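Sat shop notebook. Saturday, October 26, 2024

Back room, Niltbridge unit. Carrying on from the September list, which I never finished copying over, sorry.

Main job today: decide where the two stainless units live and whether they stay stacked. Umesh Dhillon wants them apart and on the floor. I say stacked, floor space is the whole problem in there. Left stacked for now. Going with that until somebody trips.

Notes as I go, not in order:

- Cable off the top of the upper unit. Needs a proper route. Tried clipping it back toward the wall, clip wouldn't hold. Adhesive ones are useless on that finish. Order the screw type from Valentini, they had them last time. Do NOT drill the unit.

- Wiped both down. Ribbed part on the lower one takes forever, cloth only gets the high spots. Old toothbrush is better. Toothbrush is in the drawer with the tape, put it back please.

- Pulled the stack forward to sweep behind. Two of us, slow. Found one Kallach label, a pencil, a washer. No idea on the washer. It's in the odds tin.

- Level: front left was low. Shimmed it with 2 offcuts. Check again in a week or so, they may squash down.

Door. Still sticks in the last bit. Not the hinge, I had the pin out and it's fine. I think the paint built up on the latch side. Scraped a little, better but not right. Umesh says leave it till the weather dries out. Would rather just plane it and be done. Ask the landlord first I guess, it's thier door.

Little dark panel over the door. Dusted. Didn't touch otherwise. Nothing in the binder about it, I looked thru the whole tab. Somebody write down what it's for if you know, so the next person doesn't have to ask.

Ceiling. Corrugated sheet all OK from below as far as I can tell, no stains that I could find with the flashlight. Beams need dusting, skipped it, ladder was over at Remero's. Get ladder back Mon. If we're up there anyway do the tops of everything.

Chair. The dark gray one with the tall back goes by the back wall and STAYS there. It keeps drifting over to the door and then the door can't open all the way. Gas lift is sinking a bit, I sat down at one height and got up at another. Not worth fixing yet. Put masking tape on the floor where it belongs.

Wall at the back is getting scuffed at chair height. Could put a rail on it. Or just touch up the white every so often, we have most of a can. Rail is nicer, paint is free. Paint.

Meter, for the log: 3,639 at the start of Sept, 3,764 this morning. So 125 for the stretch. Seems fine to me, lights and not much else. Will compare when there's another month in the book.

Money: 300 left in the room budget. Clips, masking tape, a decent floor brush. Not spending it all on clips.

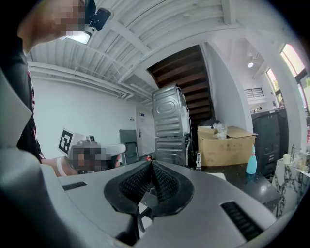 Back room, stainless units stacked, gray chair at the back wall next to the door.

Later, after lunch

Cable again. Went with a loose loop and a velcro tie as a stopgap. Holds if you don't bump it. Don't bump it.

Talked about the layout some more. Umesh's idea is to turn the stack a quarter so the ribbed side faces the wall. Less to clean, fair point, but then the cable is on the wrong side and we're back to clips. Parked.

To do, next time:
ladder back from Remero, dust beams
screw clips (Valentini)
recheck shims
latch side of door, ask first
tape mark for chair, 2nd coat of tape if it peels, that floor is dusty
paint the scuffs
find who knows about the panel

Swept out, lights off, key back on the hook. Broom head is about shot, add to the list.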